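12/3/19
by Elvia Tlapale

I learned to drive in 1995, in my uncle's van, and I still can't merge. My method is to slow down, apologise out loud to the windscreen and wait for a lorry driver to take pity on me.

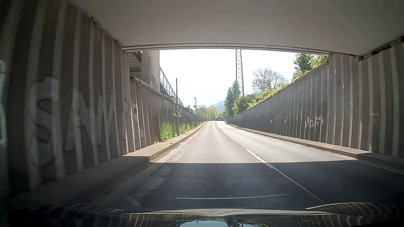
Photo: Océane Cormier

Océane did all the driving to Bravine in July, nine hours of it, while I was in charge of crisps. She let me have a go on the last stretch. I held a steady 60 and was overtaken by a caravan. We've agreed I'm better with the crisps.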